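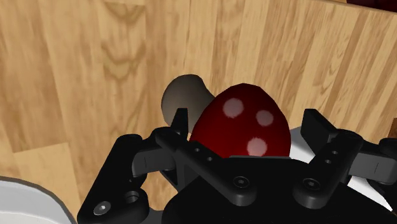 Setting up the simulated pick task

Valer robotics club, session notes for new members
Last edited 2024-06-06 by Kgomotso Joubert

These notes cover the wrist camera exercise in the simulator. You need a working login on the Sastenau machine and the club repository checked out. The arm model and the table scene are already in the repository, so do not build your own for this exercise.

1. Load the scene

Start the simulator from the project folder, not from your home folder, or the textures will fail to load and the table will come up plain grey. Choose the tabletop scene and set the random seed to 31. Everyone uses the same seed for the first exercise so that results can be compared. The target is the red object with the pale spots. Everything else on the table counts as an obstacle.

2. Set the wrist view

Switch the viewer to the wrist camera. The gripper should come in from the bottom of the view, with both fingertips visible and the palm low in the middle. If the fingers point down from the top, your camera is rotated by half a turn. Correct this in the camera file and leave the arm alone. Several people last October turned the wrist joint instead, and then every grasp came out mirrored.

3. Approach

Open the gripper fully before moving. Bring the arm to the hover pose, then lower it in small steps with the target between the fingers. Watch both gaps. A neighbouring object can sit so near the target that a fingertip crosses in front of it in the wrist view. An overlap on screen does not mean contact – check the contact readout before you decide to back off.

If the readout does show contact, raise the arm, rotate the wrist a little and come down again. Do not push through. The physics will let you shove things across the table, but the run is marked as failed.

4. Close and lift

Close at the default speed. The target is rounded and narrows towards the top, so a grasp taken too high tends to slip off. Aim for the widest part. Once both fingers report contact, wait for the force reading to settle, then lift straight up and hold.

5. Record the run

Save the log under your own name in the Suten folder. Each log must contain the seed, the hover pose, the closing speed and the result. Failed runs are kept as well. You need 100 logged runs before moving on to the Jõgi task, which uses the same gripper with a moving target.

Common faults

Gripper shakes when closed: the time step is too large. Halve it and reload.

Target drops through the table: the collision mesh has not loaded. Restart the simulator.

Only one finger moves: the linkage constraint is switched off in the arm file. Set it to 2, which couples both sides.

Log file is empty: you closed the viewer before stopping the recorder.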